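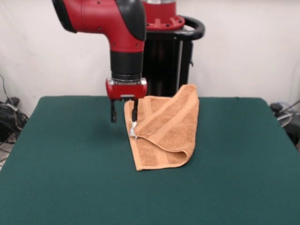

*Orange-tan terry towel on green felt.*

**Zarklow Adjustable Kettlebell, 20 to 30 lb**

I've been coaching small groups for a good while now, and this is the kettlebell I keep telling people to buy for their homes (my sister has two!). It goes from 20 to 30 pounds with a dial on the base, so you can press with it, swing it, and then bump it up for goblet squats without filling a closet with iron.

The handle is what sold me – it's wide enough for both my hands and the coating doesn't chew up your palms. Pallavi Shukla in my early class has small hands and she loves it too. My one gripe is the dial, which is stiff for the first week or so. Keep turning it, it loosens up.

- Price: $95, or $100 with the floor mat
- Flat base, good for push-ups and rows
- Black only until October, when the gray ones come in

Please set it down when you're done. The dial housing doesn't like being dropped, and drops aren't covered by the warranty. If you're not sure about the weight range, send me a note with what you lift now and I'll write back – usually the same evening, after my last class.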